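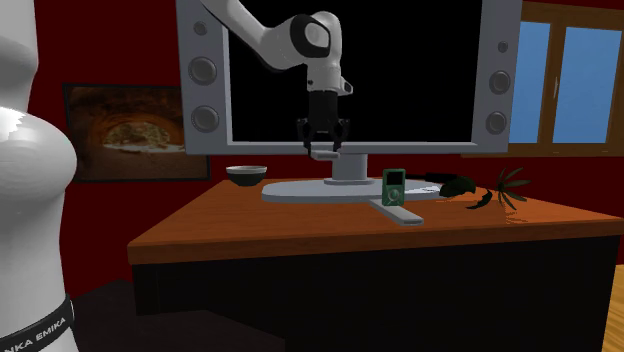 Application Fees Should Come Last

Renters in Sadgate pay to apply before they know whether they have a chance. I think the order is wrong, and the city could fix it without much trouble.

Last July Ladi Okafor applied for four apartments near Tronbridge Avenue. Each one charged him $100. Two of them had already been promised to someone else when his money went in, and he got none of it back. He makes a decent wage and has paid his rent on time for years.

Landlords say screening costs money. It does, and I have no problem with a renter covering it once an owner is ready to sign. Run the credit check on the person at the front of the line and leave everyone else's wallet alone.

Pushpa Bhardwaj manages the Morsy building on my street and already does it that way. She told me she spends a little more time on the phone — and gets fewer angry calls afterward.

A large building with a waiting list can take in $3000 from people it will never house. The council should require a written offer before any fee is charged, and a refund within a week if the offer falls through.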